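Brurska patch notes archive

Hi! I'm Hayley Whiteley, and this is my slightly obsessive collection of patch notes for Brurska, the free-to-play co-op dungeon game from Fillow. If you played back when the grappling hook could still pull you through the ceiling of the Kershaw mines, welcome, you're my people.

What's in it

There are 820 entries, one per patch or hotfix, going from the closed beta up to the November balance update. Each entry is a plain text file with the original wording, plus a row in patches.csv with the version number, the platform, and a tag for what got changed (weapons, maps, classes, store, bugs). The big Brerkano expansion has its own folder, and that one's a monster. The main notes alone run over 200 lines and they hotfixed it before I'd even finished copying them!

I started with my own saved forum pages, then Radwa Abdelaziz sent me her whole folder of beta emails, which filled a huge gap. Anayeli Salinas did the console versions and caught a bunch of places where I'd pasted the PC numbers twice (sorry, anyone who used the early copy).

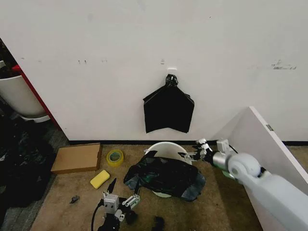 Garbage bag on its hook, white bin at left.

How to use it

Open patches.csv in whatever you like. The file column matches the names in the notes folder, so if you only care about, say, the Warden's shield, filter by classes and search for "shield" from there. Dates are the day the patch went live on PC. Console dates are in a separate column and sometimes blank.

Known problems

Version 3 of the csv renamed the "economy" tag to "store", so old scripts will break. There are 20 hotfixes where I only have a summary from a forum post and not the real text, and those are marked partial. Early beta spelling is left alone, including "Brusrka" in a couple of titles, which I love too much to fix.

Adding stuff

If you've got missing notes, open an issue and paste the text in, with a link if there still is one. Dorothy Staniforth checks most of the new ones and she's way faster at it than me. Please don't send datamined files, I'd like to keep this to things Fillow posted publicly.

The text of the notes belongs to Fillow. The tags and the csv are ours and you can do what you want with them. Thanks to my brother Nigel for the sorting script!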